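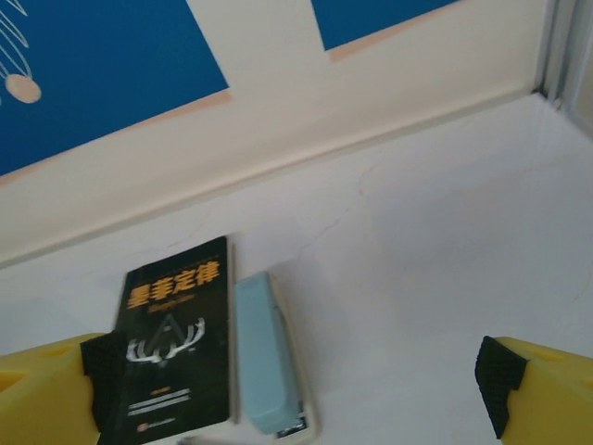

Desk Things: the Hinbridge reading room
Posted 6th August by the Tastavetti page editor

We put new white tables into the reading room at Hinbridge this summer, and people have been asking what is kept out on them. The room has 28 seats and is open to anyone with a card.

Books on the tables can be read in the room or borrowed for three weeks. One that gets picked up a lot is Murphy's Law in Chinese, in a black cover with the title in orange-yellow characters and a white antler design under it.

The light blue stapler is for general use. Please leave it on the table when you have finished. Refills are in the drawer by the door, in boxes of 3000.

Most of the Chinese titles came from the Sotelo collection, 115 books in all. The rest of that collection goes on the shelves in November.

Contact: Tastavetti, Hinbridge | © Tastavetti | Back to top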